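4.2 Duplicate donor records

The donor file held by Cerisbridge contained 1,569 records at the close of April. Quispe and Correa compared each record against the others by surname, postal code and last gift amount. The matching rule flagged 103 records as likely duplicates, most of them created when a supporter gave once by mail and later through the online form.

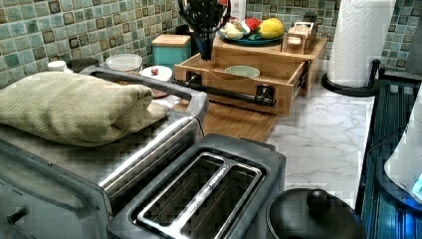

Staff at the charity reviewed every flagged record by hand before any merge took place. Where two records carried different mailing addresses, the newer one was kept and the older one was stored in a notes field. Gift histories were combined in full, so that annual receipts would show a single total for each donor. Twenty records could not be settled in this way — in most of these, two members of one household shared an email address — and they were left separate.
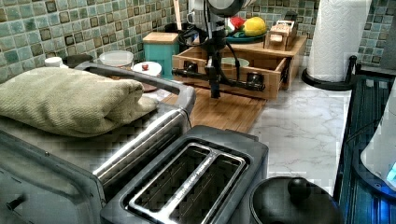
The rule was then applied without change to a sample of 1,000 records from Drukthorpe, whose form asks for a household name as well as a personal one. Shared email addresses caused less difficulty in that sample. Table 3 gives the outcome for both files. Figure 2 covers the Cerisbridge file only and leaves out gifts made in memory of another person, which are treated in Section 4.3.

Figure 2. Flagged records by first method of giving, Cerisbridge file.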